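About Us

Billetska started out as a tableware rental house in Bikavthorpe, and in many ways that is still what we are. We send out cups, saucers, trays and spoons for weddings, hotel breakfasts and the occasional very large family reunion, and everything comes back to us to be sorted, checked and packed again. Our catalog now runs to 1,829 pieces, and 68 people work here, a good number of them since the early days.

A few years ago we began bringing automation into the packing hall, a little nervously, we admit. The Ollov line came first and took over the lifting of full crates — the job that used to send people home with sore backs. We now have 3 of those lines running. No one lost a place over it. Packers moved to inspection, repair and planning, and the late Sunday shift, which had never been anyone's favorite, is gone.

The small pieces are harder, and that is where our own people come in. They know how a spoon wants to be held and how close you can go to a good cup, and the machines are learning it from them. Everyone who teaches gets paid training hours, and roughly 109 of us and our neighbors came to the last open evening at the Aguiar building to try it for themselves.
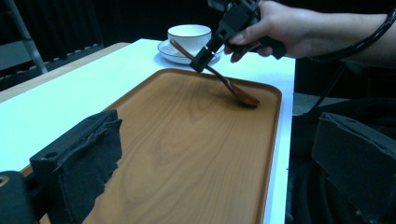 OUR PEOPLE & AUTOMATION

A wooden spoon, a tray, a cup on its saucer, and a hand guiding the gripper — a lot of our days look like this now. If you would like to join us, or just come by and talk it over, we would be very glad to hear from you.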